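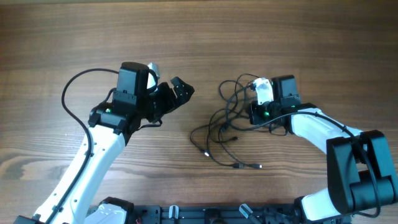 Cable Pickup Routine, Robotics Club Bench 2

Write this routine after your arms pass the homing check. It takes one club session. Henk Verbruggen keeps the Tendonby starter code on the shared drive.

Step 1. Start both arms and send them to the ready pose. Keep your hands off the table until the poses are reached.

Step 2. Open the gripper with the command grip 755, then check the wrist camera view. Both fingers should show at the bottom. 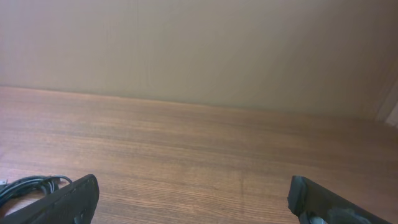

Wrist camera view with the gripper open and the coiled cable to the left.

Step 3. Lower the arm over one strand and close to 283. Do not grab by the plug. If the strand slips, open, move in a little and try again.

Step 4. Lift slowly and hold. Bring the second arm in from the other side and close it on the same cable, then release the first.

Step 5. Save the run as a Hitby file with your team name. Each team needs 18 saved runs before the September meet.

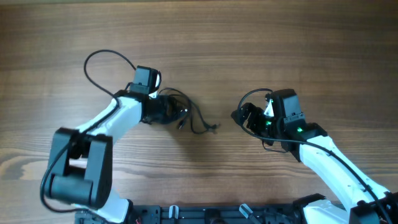
Can we run both arms at full speed once the routine works?
Keep them at the practice setting. Two arms working this close can hit each other before anyone reaches the stop button.

Step 6. Send both arms home, switch off the power and sign the bench sheet.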